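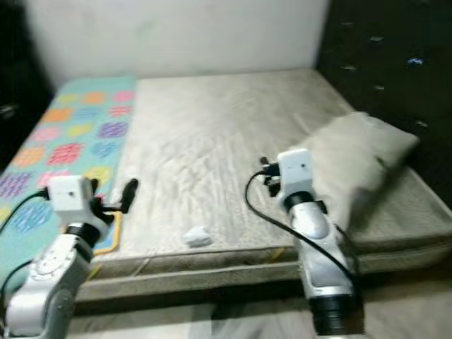 Rebecca Mazza writes that she turned her mattress every month and it still became hollow in the middle, and she asks if she did something wrong. Probably she turned it always in the same direction. With two sleeping positions only, the hips come back to the same place every second time. Please follow the order in section 4.2.

4.2 Turning and airing the mattress

Before you start
Take off the sheet, the protector and all the covers. Open the window. For the double size you need two persons. Remove rings and watches, they can catch in the quilting.

CAUTION: Do not lift the mattress by the side handles. The handles are for moving it into position only. They can tear out, and this damage is not covered by the Titell guarantee.

1. Pull the bed 50 cm away from the wall, if the floor allows it.
2. Look for the sewn label. On the Joly model it is at the foot end, on the right.
3. In January, April, July and October, rotate the mattress so that the head end goes to the foot. The same side stays up.
4. In March and September, turn it over. Stand it first on its long side, then let it down slowly to the other side.
5. Leave it without covers for 20 minutes or longer. In a damp room leave it the whole morning.
6. Vacuum the top with the flat nozzle, following the lines of the quilting. Do not use the brush with hard hair.
7. Check that the mattress lies flat on the base at all four corners. Push the bed back.

Note: Models with a soft layer on one side only (Joly Plus) must not be turned over. For these please do step 3 and leave out step 4.

Note: Small wrinkles in the top fabric are normal after the first months. If a hollow is deeper than 2 cm with no person on the bed, write to us with the number from the label.

4.3 Stains

Use cold water and a little mild soap on a white cloth. Press, do not rub. Work from the outside of the stain to the centre. Old marks will often become lighter but not disappear completely – this has no effect on the comfort.

CAUTION: Never pour water on the mattress and never use a steam cleaner. The filling dries very slowly, and mould can grow inside.

Let the place dry fully before you put the covers back. Blankets and quilts can be washed as written on their own labels, see page 41.

Questions about this section: Cosimo Morelli, Titell customer service, Monday to Thursday until 4 pm.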